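Wolell abre loja de vestidos de noiva em segunda mão

A Wolell abre em abril, em Neritz, uma loja dedicada à revenda de vestidos de noiva e de cerimónia. O espaço arranca com 241 peças à consignação, do tamanho 34 ao 48, quase todas usadas uma única vez.

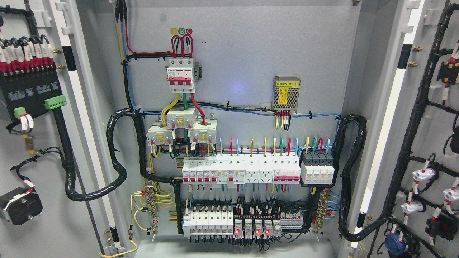

Os vestidos são limpos e revistos no ateliê Mladenović antes de irem para a loja. Bainhas e fechos ficam incluídos no preço; alterações ao corpete são orçamentadas à parte.

Quem vende recebe o pagamento até 37 dias depois da venda. As peças ficam expostas durante oito meses.
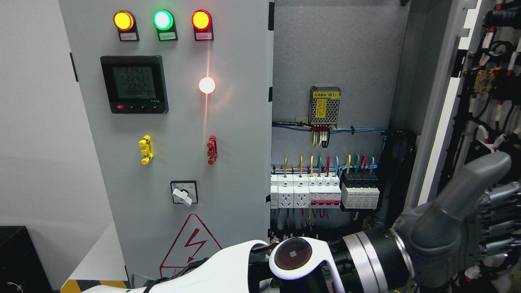
As provas fazem-se por marcação, com um máximo de três acompanhantes. Os véus da marca Sandirus chegam mais tarde.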